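4.3 Work Area Rules for Tabletop Handling

This section applies to all Tronirwood arm units fitted with a two-finger gripper. Complete these steps before each handling session.

1. Clear the table of everything the task does not need.
2. Confirm that the tabletop is level and fixed to the floor or stand.
3. Inspect both fingers. Replace any finger that is cracked or bent.
4. Set the arm to reduced speed. Until the first cycle has been checked, the speed limit shall not exceed 40 mm per second.
5. Place the container and its lid within the reach limit of 195 mm from the table center mark.

CAUTION: Keep hands outside the marked area whenever the arm is powered. The stop button must remain within reach of the operator.

Clear plastic containers call for additional care. Their edges can be difficult for the camera to detect, and thin walls can bend or split under a grip force that is safe for thicker parts. Select the lowest grip setting listed in Table 142.

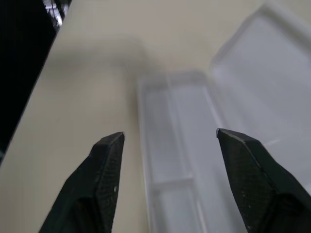
Lids shall be handled as separate parts and entered separately in the task file. The operator shall not place a lid on its base by hand while a program is paused. End the program, wait for the status light to turn green, and then enter the work area.

NOTE: Glare and shadow can affect detection. If the unit reports a failed detection 3 times in a row, stop the session and adjust the lighting before trying again.

6. Record the grip setting and the finger inspection in the session log.

Sosteck Technical Publications | Issued 29 January 2020 | Back to top

Related sections
4.2 Finger Replacement
4.4 Using the Rimkutė Force Gauge
5.1 Lernerero Task File Format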